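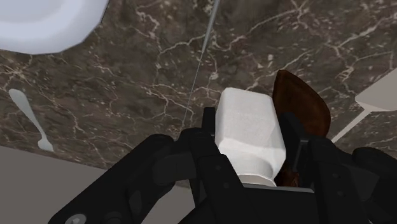
Fig. 1. A chunky white faceted shape held in a black gripper (computer render).

The Slippery Soap Project
Ayane Sekiguchi, with Talha Sandhu and Dineo Mabuza
Design and Everyday Objects, spring report

Why soap?

My grandmother keeps a bar of soap in a dish by her kitchen sink and I have dropped it every single time I've visited. It's one of those oval bars that gets smoother and thinner until it's basically a wet leaf. So when Ms. Janjua asked us to pick an everyday object and find out if its shape makes any sense, I already had mine (Talha wanted to do doorknobs, and I'm sorry, Talha, but I think we made the right call).

Our question was pretty simple. Does a bar of soap with flat sides and corners stay in your hand better than a rounded one when everything is wet? We also wanted to know which shape people liked, and I kind of assumed those would be the same answer. They weren't!

Making the bars

We used plain white melt-and-pour base from the craft store, no scent and no color, so people wouldn't pick a favorite by smell. Dineo drew four shapes: an oval, a regular brick, a ball, and a lumpy many-sided thing we called the Pliklow. I don't remember who came up with the name. It was late and we were laughing a lot.

The brick and the oval were easy, and we poured those in store-bought molds. The ball came out with a seam around the middle that I had to shave down with a butter knife. The Pliklow was the hard one. Our first mold was folded cardboard lined with packing tape, and it leaked all over Dineo's mom's counter. The second one held, but the soap wouldn't let go of it, and we lost two corners getting it out. What finally worked was silicone putty pressed around a clay model, left overnight, then cut down one side so we could peel it open. If you try this, put the whole mold in the freezer for a bit before you peel. The corners come out so much sharper.

We trimmed every bar to the same weight on Talha's kitchen scale and kept the shavings in a jar. I'm still washing my hands with them.

Testing

We set up in the art room on a Saturday during the spring open house, with a big sink, a folded towel at the bottom to save the soap, and a sign that said COME DROP SOAP. In the end 39 people did, including Mr. Naqvi from the front office, who came back for a second try that we didn't count.

Each person wet both hands, lathered up for a slow count, and then passed the bar from hand to hand until we said stop. Then they did the next shape. We shuffled the order with playing cards so the oval wouldn't always go first. Talha kept the tally on a clipboard and I did the timing. Dineo asked everybody which bar they'd want at home.

What we found

Over the whole day we recorded 142 drops. The ball was the worst by a mile, and little kids thought that was the best part. The oval came next. The brick and the Pliklow were close together at the good end, close enough that I wouldn't bet money on one over the other.

But when Dineo asked what people would take home, the oval won easily. Only 3 people picked the Pliklow. One woman told us it felt like washing with a rock. A couple of people said the corners dug in, and one said it looked too nice to use, which I'm choosing to take as a compliment.

Things that went wrong

The bars changed while we were testing them. By the afternoon the Pliklow's edges had gone soft, so the people who came late weren't really holding the same shape as the people who came early. We should have made a fresh set for after lunch. We also never measured hand size, and I'm sure it matters, because the ball was much harder for the kids to hang on to.

Talha also pointed out that passing soap back and forth isn't how anybody washes. He's right. I'd like to try again with people just washing their hands normally and see if the corners still help.

What I'd do next

I want to make a softer Pliklow, with flat sides but rounded edges, and leave it by a real sink for a few weeks. My grandmother has agreed to test it. She says she's never dropped a bar in her life.

Thanks to Ms. Janjua for letting us use the art room sink, and to Dineo's mom for the counter.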